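Subject: Re: [guest-rooms] Snack trays on the bed, yes or no?
From: Conceição Arruda
Date: 2023-07-13

Hello all,

Nogueira wrote:

> We stopped putting snacks in the rooms in April. Guests at
> Jendberg either did not see them or they sat on them. Has
> anybody found a good place for them that is not the desk? Our
> desks are too small already, with the kettle and the folder.
> And what do you put them on? The wicker baskets look tired
> after one season.

I have eight rooms in Gunasbridge and I had the same trouble with the baskets, so I can tell you what I do now. Maybe it is useful for you, maybe your rooms are different.

1. The tray. I gave up baskets and use low trays with small upright sides. The one I like most is a shiny green one with gold Chinese-style characters in the middle. It is easy to wipe, and the green looks very nice on the mauve bedspreads - I did not plan this, I had the bedspreads already. The trays are shallow, so they go in the cupboard one on top of the other.

2. What goes on it. Two packets, no more. I put one long and one small, for example a narrow white packet on the left and a clear bag with little red, orange and yellow pieces in the far corner. When I put four or five things, the guests thought it was for sale and asked me for the price list. 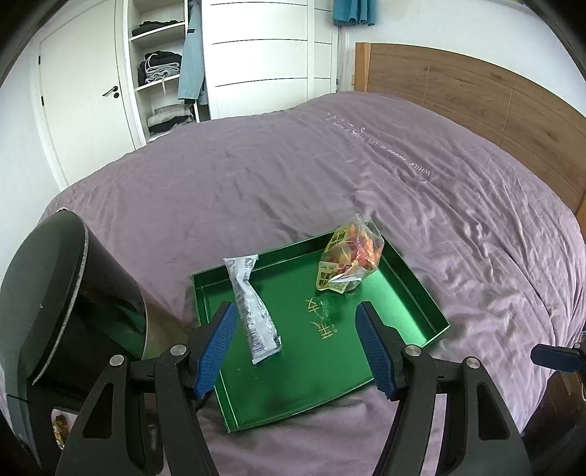
3. Where it stands. On the near part of the bed, where the guest sees it when the door opens. I turn it a little, because straight it looks to me like a hospital. Please do not put it close to the pillows, I did this at first and one family found the tray only when they went to sleep.

4. The labels. If the writing on the packet is in a language your guests do not read, put a small card with the name and the ingredients. I write mine by hand. One guest with a nut allergy thanked me very much for the card, and after this I never skip it.

5. Changing it. For a stay of more than one night I move the tray to the chair when I make the bed, and I leave it there. I replace only what is eaten.

About the question of Skistitley, if trays mark the bedspread: mine did not, but I wipe the bottom with a dry cloth before I put it down.

I still do not know what to do in the two rooms with bunk beds. If someone has a good idea for these, please write to the list and not only to me.

With kind regards,
Conceição Arruda
Gunasbridge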